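Bindery notebook, Predport
Entry 15: starch paste, continued. Saturday.

Carrying on from the January entry. The question is still whether we keep cooking wheat starch paste fresh every week or go over to the Flolano premix for class work. The January comparison was spoiled when the two batches were strained through different sieves, so I don't trust any of those numbers and have crossed them out in the binder.

Cooked one batch from dry starch, one part starch to five parts water by volume. Soaked it overnight in the small pot with the lid on. The starch had settled into a hard cake by morning and needed a good scrape before it would go back into suspension. Brought it up on the low ring, stirring the whole time with the flat wooden spatula. It went from milk to something like thin yogurt quite suddenly, then turned translucent and started pulling at the spatula. Kept it on for 30 minutes after that. Hollis thinks 15 is enough and he may be right for repair work, but the shorter cook has always felt grainy to me under a brush.

Cooled with a circle of silicone paper pressed onto the surface. No skin. Strained three times through the horsehair sieve, using the same sieve for both batches this time.

The Flolano batch was made up to the packet directions, cold water, whisked, left to stand. Lumps at first, gone after standing. It is whiter than ours and has a slight smell of something, maybe the preservative. Strained three times as well, although it hardly needed it.
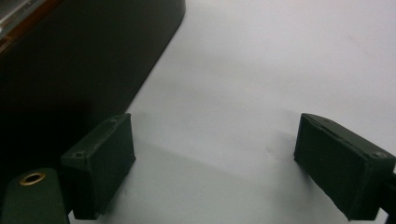 Brushing out

Both pastes thinned to the consistency of light cream for brushing out on the test strips. Ours took more water than I had written down last time. I think the January batch was undercooked, which would also explain why it went watery in the jar by the fourth day.

Strips are the Kapoor mulberry, the medium weight, torn with a wet line along the grain. Six strips per paste, then the same again in the lighter weight. Labeled in soft pencil on the end that doesn't get pasted: W for ours, F for Flolano.

Notes while brushing:

W goes on with a little drag and you can feel where it has already been. It doesn't foam. A dry-looking edge comes up quickly on the lighter paper, so work fast or keep a damp blotter near.

F slides. Easy to overload. On the light paper it went straight through in two strips and stuck them to the polyester underneath. I remade those two and kept the spoiled ones in the envelope at the back of the binder.

Brush matters more than I had allowed for. The round Japanese brush held far too much of F. With the old flat one, the two pastes behaved much more alike. Remember this for the beginners, who always reach for the round one.
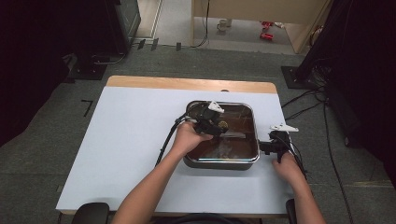 Steel tray and brownish water, white-topped table

Backing test

Used scrap from the box of discarded atlas pages. They're acidic, brown at the margins, brittle enough to crack at the fold, and worth nothing to anyone. Cut to the size of my hand and given a humid hour in the chamber between damp blotters before pasting.

Two pages backed with W, two with F, all on the medium mulberry. Dried between blotters and felts under the glass weights. I changed the blotters after the first half hour and again before lunch.

The W pages came out flat. One has a bubble the size of a lentil near the gutter edge, which is my fault for rushing the smoothing brush.

The F pages have a slight curl toward the backing. It isn't bad, and it may relax in a day or two. I measured nothing, only laid them on the table and looked. The surface feels stiffer, and when you shake a page it has a bit of a rattle to it that I don't like.

Rosalind Villanueva looked at all four without knowing which was which and picked both W pages as the better ones to handle. She picked the F pages as the whiter ones from behind. That agrees with how they look wet.

Reversibility: laid a damp swab on one corner of each. W let go first. F needed the swab refreshed and then came away with a slimy feel that had to be cleared with a second swab. For anything that belongs to a customer this settles it as far as I'm concerned. For class work I am less sure that it matters.

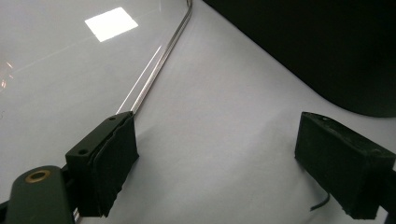
White surface with part of a see-through sheet over or in front of it

Keeping

Half of each batch in the fridge in clean jars, half on the shelf above the sink with the lids on. To be looked at daily and written up here. I want color, smell, water on top, and whether it still brushes out without grains. No stirring between checks, please. Last time somebody stirred and we couldn't tell whether it had separated.

From old entries: our own paste usually lasts 6 days in the fridge and rather less in warm weather. The Flolano packet claims much longer. I would like to see it for myself before we order the big tub.

Cost, on what we use now, comes out in favor of dry starch by a wide margin even if we throw away a third of every batch, and we do throw away a third of every batch. The premix saves Hollis the cooking. He says he doesn't mind the cooking, it is the sieve he minds. Fair enough. The horsehair one takes forever to clean and the mesh is starting to go at the rim. There is a nylon one in the Kapoor catalog, two sizes, the smaller fits our bowl.

Other jobs noted in passing

The humidity logger (the Previx one on the press shelf) is still reading high compared with the dial. I moved the two side by side and will leave them there over the weekend. If they still disagree I'd believe the dial.

Blotters: we are down to the last full packet. The used ones can be cut down for swab work.

The nipping press needs oil on the screw. Marked on the whiteboard, not done.

Pressing boards with the chipped corners have been sorted out of the stack and put under the bench. Please don't put them back. They left a mark on a flyleaf earlier this year and I had to redo it.

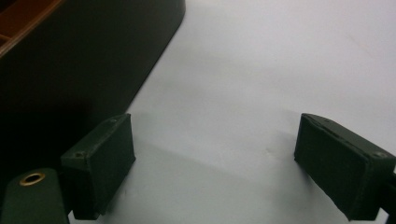 Page last changed May 23, 2026, M. Lindgren (added the afternoon check)

Afternoon check: F pages still curled, perhaps a touch less. W pages unchanged. The bubble went down under a warm bone folder through silicone paper, so ignore what I wrote above about that one.

Test strips peeled by hand in pairs. On the medium paper both pastes tore fiber before the joint gave, which is all we need from them. On the light paper one F pair came apart clean at one end, and from the shine on it I think it was starved there – I had wiped the brush too hard after flooding the earlier strips. I'm counting it as a bad strip, but it is in the envelope with a note so someone else can disagree.

Hollis wants a third batch with the 15 minute cook in it so that the argument can be finished. I've put starch to soak for him. Same proportions, same pot. If he cooks it on Monday then it should be strained and brushed out the same day, on the medium mulberry only, and the strips labeled H so they don't get mixed in with mine.

Things to do before the next entry:

Look at the jars every day, both shelf and fridge.
Shake test again on all four backed pages once they have had a week out of the press.
Ask Kapoor whether the light mulberry has changed. It seems more open than the last lot, and that could be part of why F went through.
Find the other flat brush. It was in the drawer with the bone folders and now it isn't.

Rest of batch W is in the fridge, top shelf, left side. Use it for the label repairs if you need some, but take it from the jar marked with a dot and leave the plain jar alone.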